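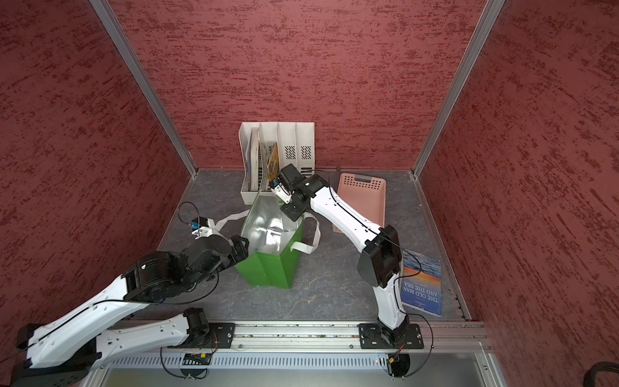 Green foil-lined tote, handles out, with the four-slot file organizer and a couple of books behind it.

The bag by the door and the thing for the papers
Korero newsletter, 12/29/20
by Yolanda Campos

Okay, so the week between the holidays is the one week of the year when I will happily sit on the floor and sort things. The rest of the year you couldn't pay me. But there's leftover pie, it's dark by late afternoon, and I've got the radio going and a pair of thick socks on, and suddenly I'm the kind of person who has opinions about file organizers!

Last issue I asked what you all wanted to read about over the break, and Sizwe Kekana wrote back with one line: "Bags and paper, please, we are drowning." Sizwe, I hear you. Bags and paper it is.

Bags first. I have a green tote with that crinkly silver foil lining (you know the type, they sell them near the registers) and for the longest time I treated it like something I was saving for a picnic. It lived folded flat under the sink behind the dish soap. Then in February I drove back from Siddiqui with a tub of ice cream in a regular canvas bag, got stuck behind a train in Mevach, and spent the evening wiping mint chip off the floor mat. I still find a green smear on the seat belt buckle now and then. So the foil bag came out from under the sink, and it hasn't gone back.

What I like best is that it stands up. I know that sounds like a tiny thing, but my old canvas ones flop over the second you let go, and you end up holding them open with your chin while you drop in the yogurt. With the green one I set it down, pull the handles out to either side so they don't fall into the opening, and load it with both hands free. The handles are white, so yes, they get grubby. I scrub them with an old toothbrush and a little dish soap and hang the bag upside down over the shower rod to dry.

The lining takes a bit more care. Wipe it, don't scrub it. I used the rough side of a sponge on the one I had before this and rubbed a hole straight through to the backing. A soft cloth with warm water and a splash of white vinegar does the job, and you want to get down into the folds at the bottom where the crumbs go. Leave it wide open until it's dry. If you zip or fold one away damp you will know about it in three days, believe me.

Cold things go at the bottom and along the sides, and anything that bruises goes on top. I keep one of those flat freezer packs in the freezer door, right at the front where I see it, and it goes in last, lying across everything. My sister does it the other way around, with the pack underneath, and we have had this argument more times than is dignified for two grown women.

I've also started using the bag for things that have nothing to do with food. It carried library books through a downpour last month. It took a pot of my aunt's paperwhites over to Pellen Street with a towel tucked around the pot, and they arrived standing up and smelling up the whole car. And when I'm tidying, it's my roaming bag: I take it from room to room and put in everything that belongs somewhere else, then walk it around again and drop things off. You could use a laundry basket for that, and I used to, but a basket takes two hands and I like to have one for my coffee.

Now, paper!

I'd been piling mine on the end of the kitchen counter. Bills, school forms, takeout menus, the warranty for a toaster we gave away. Every so often the pile would slide into the fruit bowl and I'd square it up and feel as if I'd done something. What finally changed it was a white desktop file organizer, one of those upright magazine holders, four slots across. I paid 19 dollars for it, and it took me two tries to find a place for it where people would use it.

First I put it on my desk in the back room. Very neat, very handsome, completely ignored. The mail kept landing on the counter, where the mail has always landed. So I moved it out to where the mess was, pushed it back against the wall and waited. By the weekend there were envelopes in it, and I hadn't said a word to anyone. If you only take one thing from this item, take that: put the holder where the pile already is, even if it looks better somewhere else.

The four slots work like this at my house, and please change them to suit yourselves. One is for anything that needs paying or signing. One is for things to keep, and when it gets tight I carry the lot to the box in the closet. One is for whoever in the family needs to deal with it (mostly me, let's be truthful). And one is for books, which surprised me, since I'd bought the thing for paper.

But books are wonderful in these! I mean the ones that are on the go: the one you're halfway through, the big picture-covered one somebody lent you, the one you pull down on Sundays to argue about soup. On a proper shelf they vanish in with the rest. Standing upright in a slot of their own, with the cover showing a little, they get picked up. A thin book will lean over if it has a slot to itself, and it doesn't bother me, though if it bothers you a second book next to it will straighten it right up. Anything really heavy I'd keep toward the wall side, and don't fill only one end of the holder or the whole business gets tippy.

A few of you asked about dust. The sort with little cutouts in the sides does collect it, mostly around the edges of the holes. I go over mine with a dry paintbrush, the cheap two-inch kind, and then a damp cloth. Takes less time than the kettle. And before you put the papers back, have a look at the bottom of each slot. I found a birthday check down there from my godmother, still good, and a stamp, and a photo-booth strip of my brother from the summer he tried a mustache.

How often do I clear it out? On the same evening I put the recycling out, standing up, with my coat on. I pull one slot's worth and go through it over the bin. Coat on is important for me; if I sit down I start reading things. Old menus go. Catalogs go, even the seed ones (I keep the cover if it's pretty and my niece cuts it up). Envelopes go right away, every one, and that alone takes out half the bulk.

And then the green bag comes back into it, because the things I'm returning to people go straight in there and the bag goes by the door. Borrowed books, a casserole dish, the neighbor's extension cord. If I leave the bag open so I can see what's in it, it gets taken out to the car. If I fold the top over, it can sit in the hall until spring.

So that's my week. I've done the counter, the hall and one closet shelf, and I have not touched the drawer with the batteries in it and I'm not going to. I gave myself five evenings for the lot and I've used three, so there may be a nap in it for me before New Year's.

Write and tell me what you keep in your odd slot, if you've got one of these holders, and whether the freezer pack goes on the top or the bottom. My sister reads this newsletter, so be gentle if you're on her side. Sizwe, I want a full report on the paper pile by the next issue, and if you still have my blue casserole lid, drop it by whenever you're over this way.

Yolanda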